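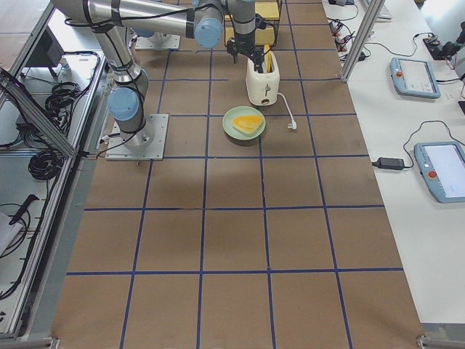
Fig. 1. Toaster on the papered worktable, one slice standing in a slot, plug out.

Small Appliances in the Kitchen
Unit 6: The toaster

Read these notes before the practical. Bring them with you, as the table of settings is not repeated on the board.

1. Preparing the table

The worktable is covered with brown paper and marked into squares with dark blue tape. Keep the toaster inside the grid and away from the table edge. Crumbs show up well enough on the paper, and at the end of the session it can be brushed down into a tray. Do not wipe it with a damp cloth, as it wrinkles and the tape lifts. If a strip of tape has come up, press it back before you start.

Leave the plug out of the socket until you have checked the following:
– the cord has no cuts, kinks or scorch marks
– the crumb tray is in and pushed fully home
– the slots are clear, with no broken crust left from the last group
– the lever moves freely and springs back

The lever will not stay down on most toasters unless the power is on. This is normal and does not need reporting.

2. The bread

We use the Tukby white sliced loaf for the first round and the Mendusari seeded loaf for the second. A slice should drop into the slot under its own weight. If it has to be pushed, it is too thick or it has gone in crooked. Take it out and turn it. A tall slice will stand up above the top of the toaster, and the part that stands out stays pale. You can turn the slice over halfway through, or trim it first. For the written record, trim it.

Frozen slices go in straight from the bag. Separate them with a table knife while they are still on the board, never over the toaster.

3. Settings and times

Start at the lowest setting and go up one step with each slice. Let the toaster stand for 80 seconds between slices, otherwise the second comes out darker than the first on the same number. Write down the time from lever down to lever up, in seconds, and the colour from the Prollitex shade card (pale, straw, gold, brown, dark). Each group should have 14 results by the end.

4. If a slice sticks

Switch off at the wall and pull out the plug. Wait until the toaster has cooled, then turn it upside down over the paper and shake it gently. Nothing metal goes into the slots at any time – this includes forks, tongs and knife tips.

5. Clearing up

Unplug, allow almost 20 minutes for cooling, empty the crumb tray, and wipe the outside with a dry cloth. Coil the cord loosely. Do not wind it round the body.

Reading for next time: Domínguez, chapter 6, on kettles and limescale.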